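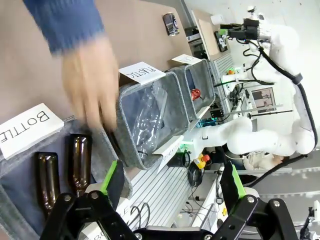
The gripper's view of the labeled bins, with two brown bottles, a clear plastic bottle and a red can already in place.

Flerkard is a method for teaching robot arms to sort household recyclables by reading the labels on the bins. It was developed at Hostik by a group led by Malachy Cullinane and first described in an internal report in August. The name has no agreed meaning, though several have been offered.

Background

Earlier sorting policies at Hostik, including one called Plodance, learned where each bin stood and ignored what was written on it. This worked very well until someone moved a bin. Plodance would then go on filing cans under plastic with complete confidence, a habit it shared with much of the office. Cullinane's group proposed that the destination should be taken from the card each time, so that the bins could be put in any order.

Method

The policy takes images from a fixed camera and from a second camera at the wrist. Training uses demonstrations in which an operator guides the arm through a full sort. The published set contains 4,000 demonstrations, recorded over 12 weeks. Between runs a person resets the table, shuffles the items and, in some sessions, swaps the cards. The three classes are bottle, plastic and can. "Bottle" means glass, a point the labels leave to the reader - a plastic bottle belongs under plastic, and the robot is expected to know this.

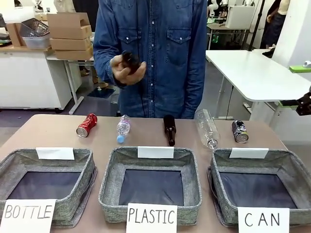

Items lined up behind the felt baskets, with a hand-lettered sign in front of each.

Cards are lettered by hand on purpose. A version trained only on printed type did well on printed type and treated handwriting as decoration.

Results

In a test of 1,000 placements with the bins in shuffled order, Flerkard chose the correct bin far more often than Plodance, which did no better than guessing. Most remaining errors involved crushed clear plastic, which the arm sometimes declined to notice at all. Adding six more views of each crushed item helped a little.

Criticism

A review by the Foley group noted that three words make a short vocabulary, and that the method may be matching word shapes, with no reading involved. Cullinane replied that the same could be said of most people standing at a recycling bin. Tests with longer labels are planned.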